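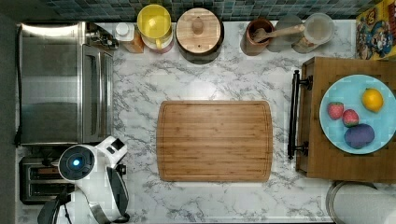 Skistadano 2 - task planning and control software for single-arm cells

Print this page | E-mail this page

Skistadano sits between your cameras and your arm controller. You give it a task in plain words or as a script, it works out what's on the worktop, picks an order to do things in and sends the moves. One install, one config file. Runs on the PC you allready have next to the arm, in most cases.

What's new in version 2 (released May 3, 2025):

- Multi-view merge. Overhead and low side cameras now feed one object list. An item half hidden in one view gets filled in from the other.
- Keep-out zones drawn straight onto the overhead view. Toaster, oven door, tap, whatever. Planner goes round.
- Faster replans. 227 ms on our kitchen bench set, was 1772 ms in version 1.
- Shiny metal handling. Steel lids and polished tops used to throw up ghost objects. Much better now, not perfect.

Kitchen tasks are where most of our testing goes. Clutter along the back, glossy worktop, patterned tiles, a plate of small round things close together. If it copes there it'll cope with a tidy bench.

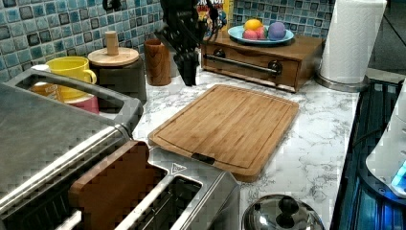
Perception module comes with 327 object classes out of the box. Bread, mugs, plates, lids, boards, fruit (real and toy), boxed goods. Add your own with the Tellell labelling tool, included in the full licence, sold seperately with Basic. Twenty or so labelled views per new item is normally plenty. Fewer for plain shapes, more for anything see-through. Clear jars are still the hard one.

Planner: write steps, or let it propose them. "Put the toast on the board" comes out as approach, grasp, lift clear of slot, carry, place, let go. Every step has a check before and after, and you can edit any of them. Failed check = arm stops and asks. You can set it to retry instead, up to you.

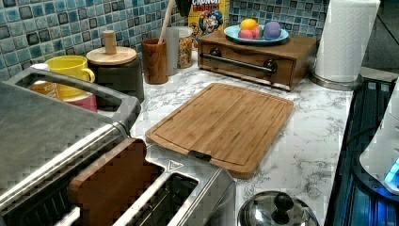
Logging is on by default. Camera views, joint states, planner choices, all on one timeline you can scrub through. Export to plain files. The Pawlak viewer opens them on any laptop, no licence needed for that one.

Needs: Linux, 16 GB memory or more, a decent graphics card, two cameras minimum (one overhead). 23 arm models supported so far, list on request. Grippers - parallel and jointed, see the driver notes.

Not included: arm, gripper, cameras, mounts. Software only, please check before ordering.

Licences are per arm, yearly. Schools and labs get the lab rate. Version 1 customers upgrade free until the end of November, after that it's the normal price. Old config files load but keep-out zones have to be redrawn, sorry.
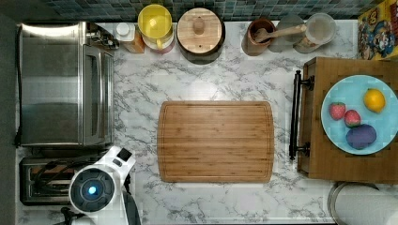
A customer on the lab rate wrote in to say that the timeline sold it to them, more than the planner did, and that they'd like to compare two runs side by side. They also asked for a dark theme. Side by side is being worked on. Dark theme is in the latest patch, under View.

Trial copies: full version, one arm, 30 days. Ask sales and say which arm you've got and what cameras, saves a round of e-mails.

Shared 23 times | 2 comments

Contact | Copyright Arndale Software 2025 | Back to top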